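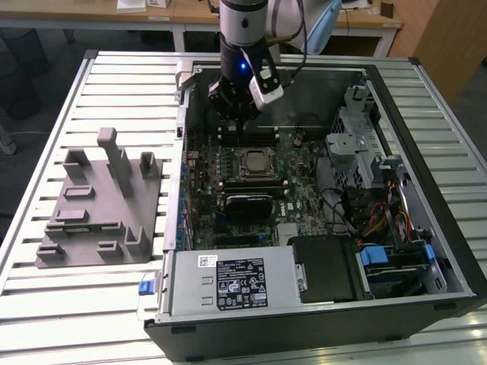
How long should a staff mobile phone stay in service before the organization replaces it?

Our current policy sets the limit at 40 months, counted from the day the phone is issued. A phone may be replaced earlier if the maker has stopped sending security updates, or if the battery no longer lasts a full shift.

The policy was adopted in March. Members who manage phones at other offices are invited to state how their own rules differ.

Posted by Leite_Admin, 2021-05-11

Print this page | E-mail this thread

Reply from northdesk

Forty months is too long for field staff. Our office issues phones to 49 employees, and those who work outdoors report battery trouble well before the third year. We have divided our policy into two groups. Office staff keep a phone until updates end. Field staff may request a new one after two years, with the approval of a supervisor.

Reply from r.medeiros

I must disagree with the previous reply. A weak battery is a reason to replace the battery. At Stamico we send phones to a repair shop under contract, and the cost is a small part of the price of a new handset. In the past year 13 phones were sent out for this work and all of them were returned to the same employees. A two-year rule would have had us buy 13 new phones.

The end of security updates is a different matter. A phone which no longer receives them should not open company mail, whatever its age.

Rosângela Medeiros

Reply from northdesk

The point about cost is accepted, but it leaves out the time an employee spends without a phone. Does Stamico provide a spare during the repair?

Reply from r.medeiros

A spare is provided. We keep four in a locked cabinet, and the employee signs for one and moves the SIM card across. Contacts and calendar come over once the account is signed in. Text messages do not, and staff are told this in writing before they hand in the phone.
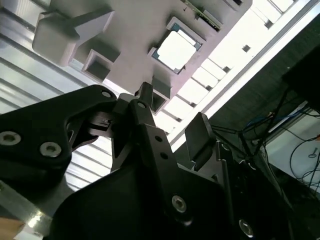
Zukura writes that the spare phones are the weak part of such a plan. Spares are left switched off for months, and when one is finally issued it needs several updates before it can be used safely. Zukura asks that any written policy name the person who charges and updates the spares, and how often this is done.

E-mail this reply

Reply from Leite_Admin

That request is reasonable and I will put it forward for our next revision. Our policy says nothing about spares at present.

Reply from nindia_office

We closed our phone program and now pay each employee a monthly allowance toward a personal phone. With some 800 people on the payroll, keeping records of handsets had become a full-time position. Staff choose their own model, provided it still receives updates.

Reply from northdesk

An allowance moves the problem to the employee. Who pays when a personal phone is dropped at a work site?

Reply from nindia_office

The employee pays, unless the supervisor confirms in writing that the damage took place during assigned work. I recognize that not every office would accept this term – ours was agreed with staff representatives before it took effect.

Reply from r.medeiros

I would not recommend it for staff who handle customer records. Removing company data from a personal phone requires the consent of the owner, and that consent should be on file before the first payment is made. Could Nindia post the wording of its form?

Reply from nindia_office

I will ask our legal office whether the form can be shared outside the organization.

Print this page | E-mail this thread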